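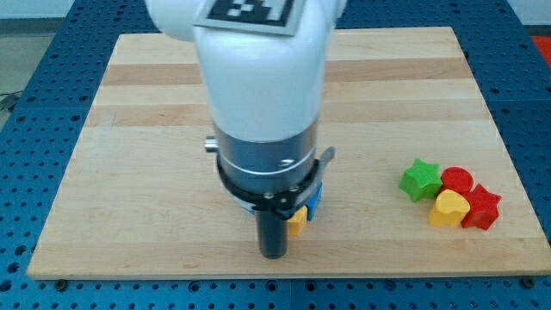

Tábua de madeira clara, com faixas em dois tons.

Perguntas frequentes sobre os kits de bordado Trovis

O que vem dentro do kit?
Cada kit tem o tecido já riscado, 19 meadas de linha, duas agulhas e a folha de pontos. O bastidor não está incluído. A tesoura também não.

Nunca bordei. Posso começar por este?
Pode, mas recomendo o modelo Rollusberg, que usa só ponto atrás e ponto cheio. O modelo Kostiuk tem nó francês em quase toda a borda, e para uma primeira vez cansa um pouco.

Quantos fios devo usar na agulha?
Para os contornos, dois fios. Para encher as folhas, três. A folha de pontos indica sempre o número ao lado de cada cor.

O risco azul sai na lavagem?
Sai com água fria, sem sabão. Não passe o ferro antes de lavar, o calor fixa a tinta no tecido e depois é muito difícil de tirar.

Acabou-me uma cor. E agora?
Escreva-nos com o número da cor, que está na etiqueta da meada. Enviamos uma meada de substituição em 7 dias úteis. A cor 212 (verde musgo) está esgotada até março; quem precisar dela pode pedir o verde mais escuro da série Cullex, que fica muito próximo.

Posso vender as peças que bordei?
Sim, em pequena quantidade, em feiras ou na sua loja. Pedimos somente que mencione o autor do desenho, Vinzenz Schnyder. O risco em si não pode ser copiado nem revendido.

Como faço uma devolução?
O kit tem de estar fechado, com o selo inteiro. Os portes de devolução são pagos pelo cliente, exceto quando o erro foi nosso.

A que horas respondem às mensagens?
De manhã, até às 12h30. As mensagens da tarde ficam para o dia útil seguinte.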